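Help wanted: somebody who likes putting tiny kitchens in order

Hi! I'm Nayeli Henao, and I look after the play kitchen sets at Mavromatis, our toy lending library in Collbridge. We lend out 60 sets to daycares, grandparents and anyone else with small people to entertain, and I can't keep up with the sorting on my own anymore. So I'm looking for a part-time helper, starting in April, for 16 hours a week.

What's the work? Mostly sets come back jumbled and you make them right again. You lay everything out on a white table, work out what belongs together, and pack it for the next family. It's dishes, cups, pretend fruit, pretend groceries — the whole pantry, really. Ketchup and other groceries go in the oval colander so they don't get mixed up with the fruit.

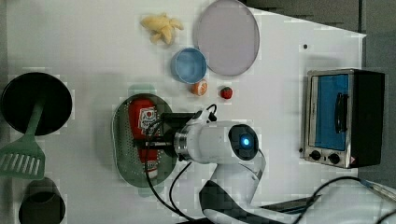 Cleaning comes next. Hard plastic pieces get wiped down with soapy water, and the soft ones get a lint brush and a damp cloth. You'll also look for split seams and cracked rims, and put anything doubtful in the repair drawer. I do the sewing myself, but if you can handle a needle I will happily share!

You'd be fine for this if you can stand for a couple of hours, lift a full crate, and stay cheerful when a set comes in with three lids and no pots. Experience with kids is nice but I don't need it. Neat handwriting is a big plus (the labels are all done by hand, and mine are awful).

Some days the table looks like lunch got knocked over, bowls and cups on their sides and a banana down beside the big oval tray. If your fingers start itching to tidy when you see that, please write to me.
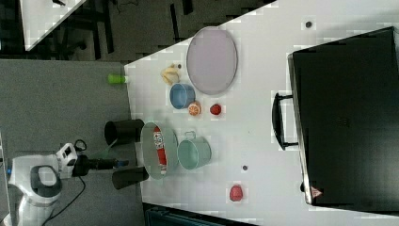

Hours and pay

Mornings, 8:30 to 12:30, four days a week, and we can talk about which four. The pay is 2,000 a month before tax. Coffee is on us, and you can borrow any set you like for free.

You'd be working with me and with Leonidas Mitsotakis-Vlachou, who runs the front desk and does the Hedov deliveries. Ask him about the plush groceries, he's very fond of them. The Heinz ketchup has all its lettering stitched on, right down to the 1869, and it's fuzzy all over, so go easy with the lint brush. 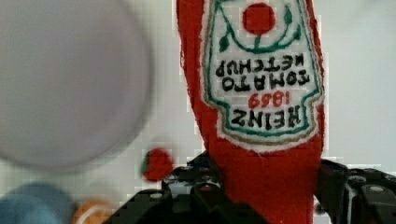

We're on the ground floor, next to the Mirnitz bakery, and there's a bus stop right outside.

To apply, send me a few lines about yourself and when you could start. No fancy resume, please. You can also drop a note at the front desk any morning before noon. I'll invite people in for a paid trial morning — you sort one set, I sort another, and we chat while we do it.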